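Landura — the new album, first thoughts?

dabbas_dima
Played it twice through before work and I'm grinning! The second half is the best thing she's done, and that bass on Flustthorpe gets me every time.

srour62
Too long for me. 13 tracks and I'd keep nine. The slow ones all blur together.

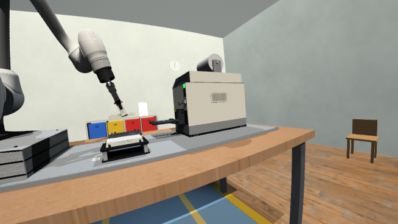

dabbas_dima
No way, the slow ones are where she stops showing off — listen to the verse about her nan's flat again. I had it on while I cleared my desk, and I'd have been happy with nothing but that voice. Proper goosebumps!

boscombe_beats
With Dima on the verse, with Samer on the length. Anyone going in November? The room only holds 346.

srour62
Got mine. She'd better do the old stuff.

dabbas_dima
She'd better do Flustthorpe twice! See you down the front.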